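Budgeting for two robot arm cells at our Emside site. Writing up how the sums were done, in order, for anyone with the same spreadsheet open. Long thread.

1/ Starting point: a joinery finishing line, one shift, two benches. The request was for an arm and gripper at each bench to pick and place finished panels. The first quote covered arm, controller, gripper and mounting plate. It was a tidy single page and it covered a bit over half of what we ended up budgeting for.

2/ Things missing from that page: guarding, risk assessment, compressed air drop, spare finger pads, a camera bracket, cable management, operator training, and the hours of whoever has to write the pick routine. All of them ended up as lines in our sheet. Put them in on day one, even as blanks.

3/ We split the sheet into three tabs. Capital, recurring, and labour we already pay for. Finance only wanted the first two. The third is where most of the arguments happened, so keep it.

4/ Shortlist was an electric parallel gripper from Doucet and one from Skarus. Similar stroke, similar payload. The Doucet pads were quoted at £60 a pair, Skarus at £70. A difference of a tenner looks like nothing until you write down how often you expect to change them.

5/ Pad life is the number no supplier will commit to. Both gave us cycles on steel test blocks. We handle lacquered timber. Grit from the sander changes everything, and a worn pad marks the face of the panel before it starts to slip. We budgeted for changing on marks, so a much shorter interval than either datasheet.

6/ The bench plate and adaptor kit came to £349 per cell from one source and £309 from another. We took the dearer one. The cheaper kit had no dowel holes, which means re-teaching every position after each strip-down. Two hours of a setter's time and the saving has gone.

7/ Before ordering anything we asked for a simulation budget. This was the line that raised eyebrows. It covers a licence, a decent workstation and the time to build the cell in software. Ours sat under recurring because the licence is yearly.

8/ What we wanted from the simulator, in writing, before the money was released: reach at all four corners of the bench, clearance at the wrist when the gripper is close to the surface, and whether a wrist camera gives us anything useful at short range. No cycle times. Cycle times out of a simulator are best left out of a business case.

9/ Reach was fine on bench one. On bench two the arm was out of comfortable range at the far corner, so the pedestal moved. Moving a pedestal in software costs an afternoon. Moving it on a concrete floor costs a contractor, a core drill and a morning's production.

10/ Clearance was the awkward one. The gripper housing is wider than the pads, and the shoulders of the housing get near the surface well before you would expect from the brochure drawing. Model the whole gripper, housing included. Plenty of free models online have only the fingers.

11/ Tenirby, who did our integration quote, charge by the day for simulation work and by the job for commissioning. We pushed as much as we could into the daily rate, where we could stop when we had our answer. Their fixed price for commissioning went down once the layout was frozen. Ask for both prices, before and after.

12/ Surface finish. If the thing you handle is timber, budget for lighting. Glossy lacquer and strong grain are both hard on a camera, and up close you get very little else to work with: no edges, no corners, only pattern. A polarising filter and a diffuse lamp are cheap next to a week of tuning.

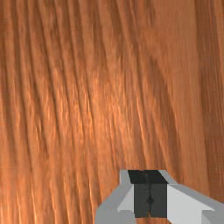 13/ So close-range vision came out of the bench routine and the money moved to a fixed overhead camera with a view of the panel edges. The wrist camera stays on the list as an optional extra, unpriced, to be looked at again after six months of running.

14/ If you render timber in a simulator, spend a little on the material. A flat brown bench will tell you your detection works perfectly. We bought a texture pack and also varied the lamp position. It was the smallest line in the whole capital tab.

15/ Spares. We hold one complete gripper between the two cells, two sets of pads per cell, and one of every cable that moves. The spare gripper was cut from the first draft and put back in. Lead time decided it: a stopped bench for the length of a gripper delivery costs more than the gripper.

16/ Choosing the same gripper for both cells halves the spares holding. It also meant one bench got a slightly bigger unit than it needed. I am comfortable with that trade.

17/ Guarding. Do not assume 'collaborative' on the label means no fence. The assessment is done on the application, including the part being held. A long panel with sharp corners moving at head height needed a light curtain. It went in at full price with no optimism applied.

18/ Training: two setters and one supervisor, off-site, plus cover for their shifts. The cover is what people forget. Our first draft had the course fee and nothing for the empty places on the line.

19/ Contingency was set by tab. Low on hardware with a written quote, high on integration, none on training. One flat percentage over the lot hides where the risk sits, and finance will trim it in one go if you let them see it as one figure.

20/ Payback. We worked it out three ways: hours released, rework avoided, and both together with a pessimistic uptime. Only the third went in the paper. It came out longer than the supplier's version and it still passed.

21/ Order of spending, for reference: simulation licence, layout study, freeze the layout, grippers and plates, arms, guarding, lighting, commissioning. Arms are well down the list on purpose. Ours had the shortest lead time of anything big, and there was nothing to gain from having them sat in crates.

22/ Still open: who pays for the air. The electric grippers do not need it, the blow-off nozzle for dust does. It is a short run of pipe and it has been in three different budgets — currently it is in maintenance's.

23/ Second order goes in during July, bench two first. I will add the actuals to the same sheet next to the estimates and post the differences by line once commissioning is signed off.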